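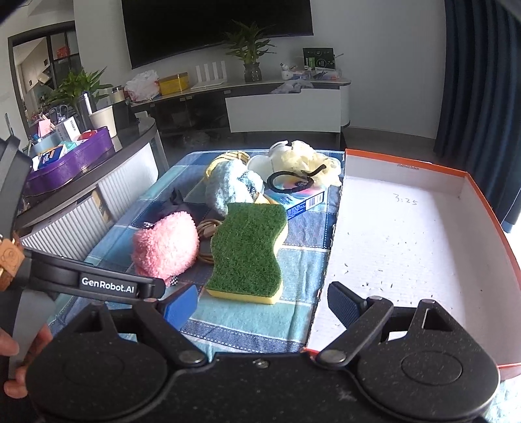

Hand unit at the soft goods table, fingers open, with the sponge beyond them.

Progress report on the Ommont hand-held gripper kit
May 27, 2019
Prepared by Selvaraj Begum for the Marikar small grants office

You asked for a plain account of whether the Ommont kit is worth the second payment. My view so far is that it might be, and that the sales sheet should be ignored.

We have logged 2,642 grasps. That is short of the target in the plan, mostly from stopping to redo calibration. Ommont says a new user needs one short session to get going. Our people needed 6 before their recordings were clean enough to keep, and two of those people had used similar tools at Turberg.

The open reach is fine for a kitchen sponge and for the smaller plush pieces. Bulky, floppy things are another matter. The pads catch the pile, and whether that counts as a grasp depends on who is labeling. I have asked for one written rule and don't have it yet.

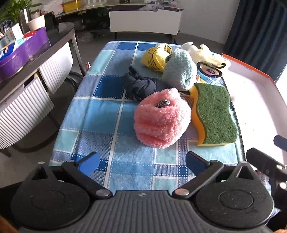 Grokeseo Handling Group, Home Goods Team

Cloth is the weak spot. Ommont's brochure lists "all household textiles," and I can't support that line from our logs. Knotted and bundled cloth was dropped or only half lifted in more than 13 percent of tries, and we left out the worst operator's numbers before working that out. With them in, it looks worse.

Support has been polite and slow. We sent 2 tickets in May, one on finger play and one on time drift between paired units. The first got a spare pin set. The second got a link to the manual page we had quoted in the ticket.

Spending is within the grant. I would hold the second payment until the drift question has a real answer and we have repeated the cloth runs with the new pins. I would not order more units before then, whatever the discount.

Still open: labeling rule, drift test, price of replacement pads (asked, no quote).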